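ステンレスの台と、豆を煮る人の朝 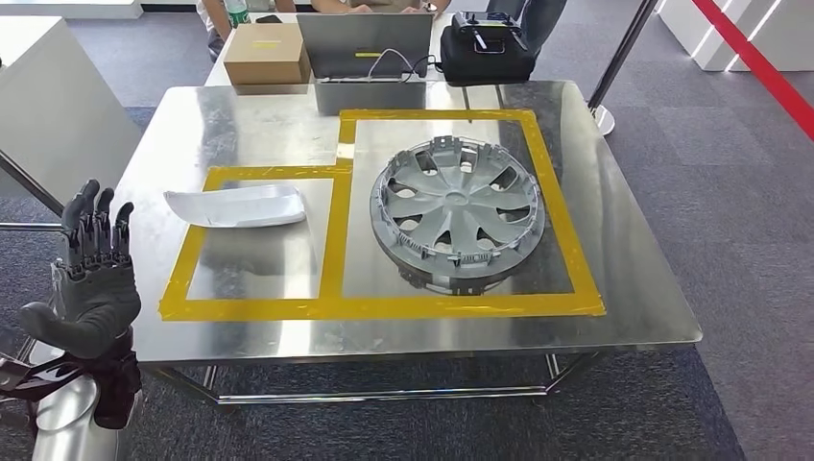
最終更新:3月

商店街のいちばん奥、クリーニング屋さんの角を曲がったところに「Camix」という小さなあんこ屋さんがあります。和菓子屋さんじゃなくて、あんこ屋さん。あんこだけを量り売りしているお店です。わたしは引っ越してきてすぐ見つけて、もう何度通ったかわかりません(冷凍庫の一段はほぼここのつぶあんです)。今回、思いきって店主さんに「お話を聞かせてください!」とお願いしたら、「朝早くてもいいなら」とのお返事。早起きは大の苦手なんですが、行ってきました、朝5時半。

着いたらもう甘い匂いがしていて、鍋からは湯気がもくもく。「遅いねえ、もう二番鍋だよ」といきなり笑われました。すみません……。

店主さんはもともと事務機器の営業をしていたそうです。どうしてあんこだったんですか、と聞くと、しばらく鍋をのぞき込んでから、「祖母のあんこがね、まずかったの」。え、まずかったんですか?「そう、しょっぱくて、皮が硬くて。でも亡くなってから、あれがもう食べられないと思ったら急に食べたくなって。再現しようとしたら、おいしくなっちゃった」。おいしくなっちゃって、ちょっと困ったんだそうです。

小豆は「Nukine」という農園のものだけ。一回に炊くのは7キロで、それより増やすと底のほうの豆がつぶれるとのこと。「欲張って倍炊いた日があってね、全部こしあんになった」。その日のお客さんには、つぶあんは売り切れですと言い張ったらしいです。

道具の話になると、急に早口になりました。鍋は銅。作業台は、開店のときは木だったのを、途中でステンレスに替えています。「木は好きなんだけど、砂糖がしみるのよ。ステンレスは拭けば終わり。冬は冷たくて泣けるけどね」。わたしもうちの台所を思い浮かべて、うんうんと聞いてしまいました。ちなみに、拭くときは必ずお湯で、一方向に。ぐるぐる回すと跡が残ると、布を手に実演までしてくださいました。

へらは「Boremier」というメーカーの木べらで、先がすり減って斜めになっています。新しいのも買ってあるのに、どうしても手が伸びないんだとか。「新品はね、鍋の底と話が合わないの」。

炊き上がりの見極めを聞いたら、これは教えてもらえませんでした。「意地悪じゃなくて、言えないの。音が変わるんだけど、どう変わるかって言われると、うーん、ぽてっ、かな」。ぽてっ、ですか。「いや、ぼてっ、かも」。そのあと二人で鍋の前に立って耳を澄ませましたが、わたしにはずっと同じ音に聞こえました。

店を開けてからずっと、炊いた鍋に番号をふってノートにつけているそうで、見せていただいたら、この朝の鍋は2,084番。天気と砂糖の量と、ひとことの感想が並んでいます。231番のところには大きく「だめ」とだけ書いてありました。何があったんですか?「電話に出た」。それ以来、炊いている間は電話の線を抜いているそうです。どうりで午前中つながらないわけです!

帰り道の心配もあったので、最後におすすめの食べ方を。トーストかなと予想していたら、「冷たいごはん」とのこと。おはぎの感覚で、塩をひとつまみ。「みんな嫌な顔するけど、やってみて」。わたしもたぶん、ちょっと嫌な顔をしました。でも帰って試したら、これが悪くない。悪くないどころか、お茶碗にもう一杯いきました。

お店は昼前に開いて、なくなったら閉まります。一年分の砂糖代がいくらかとか、粟ぜんざいを出す計画とか、ほかにもいろいろ聞いたのですが、粟ぜんざいのほうは「まだ書かないで」と言われたあとで「やっぱり書いていいよ」とお許しが出ました。次の冬だそうです。容器を持っていくと少しおまけしてくれるので、ふたのしっかり閉まるものをどうぞ。わたしは一度、かばんの中をあんこだらけにしています。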